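Onadex Safety Glasses, Orange Frame
Sold by Clakside Workwear
Product code 527

Light everyday eye protection for the workshop, the garage or the garden. The frame is bright orange, so a pair left on a bench is easy to find again. The lens has a slight tint and suits indoor work as well as dull days outside – for strong sun, choose the dark version, code 134.

Overall weight is some 27 g with the cord removed. Supplied in a card sleeve, single or in a box of 10.
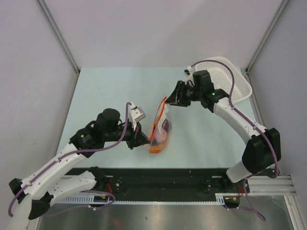

A buyer from Dollton writes that the arms sit flat enough to go under ear defenders, though the nose bridge felt tight for the first week. A wider bridge is planned for March.

Care: rinse under lukewarm water and dry with a soft cloth. Do not use solvents or paper towels on the lens. Replace the glasses if the lens is scratched or the frame has cracked.

Also in this range: Koo neck cord, Koo hard case, lens wipes (tub of 90).

Orders placed by noon on Fri 13 December go out the same day. Unopened boxes can be returned to the Dollton counter with the receipt.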